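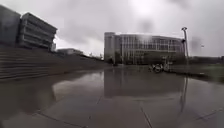
Lullgate Opens Enrollment for Returning Students' Blogging Course

2 August 2018

The Lullgate Center for Continuing Education has opened enrollment for its fall course in personal blogging, intended for adults who are returning to school after a long absence. The course was first offered in March as a trial and has been added to the regular program following a review by the teaching staff.

A total of 132 places are available, divided between daytime and evening groups. Applicants do not need a high school diploma or any earlier experience of writing for the web. Each student will set up a personal blog on Wuteo, publish one post a week, and reply to comments from classmates and from the public. Posts may be on any subject the student chooses, including family life, work, cooking and faith.

"Many of our students have not handed in a piece of writing in twenty years," said Vlastimil Tichý, who directs the writing program. "A blog gives them readers from the first week. They find out very quickly which paragraph made somebody laugh and which one was skipped."

Students in the trial course published 377 posts during the term. The staff review found that most of the conversation took place in the comments, where students congratulated one another on exam results and new jobs, and sometimes disagreed. The fall course will therefore include two sessions on replying to readers, covering tone, humor that may be misread, and when to leave a remark unanswered. A further session will deal with privacy — in particular, what to say about spouses, children and employers who have not agreed to appear in a post.
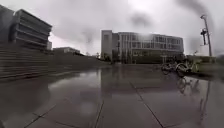 Evening groups will meet at the Estimside site, and daytime groups will remain at the main Lullgate building. Students who have not visited Estimside before should enter from the plaza and walk toward the long, flat-roofed gray building, keeping the tall pale block at its left end in view. The classroom is on the second floor and the door will be open half an hour before each session. Students who come by bicycle, as plenty of people at the plaza do, are asked to bring their own lock.

Tuition is $420 for the full course. Reduced rates are available to students who are also enrolled in a diploma program at the center, and a limited number of grants will be paid from the Hafþórsson Fund. Grant applications are considered separately from enrollment and require a short letter stating the applicant's circumstances.

Prodromos Giannakopoulos, who completed the trial course and is now studying for his diploma, will serve as a student mentor in the evening groups. He continues to write his blog and will be available to new students who need help with their accounts or their first posts.

Enrollment forms may be collected from the front desk at either site or requested by mail. Completed forms should be returned with a deposit, which will be refunded if the chosen group is full.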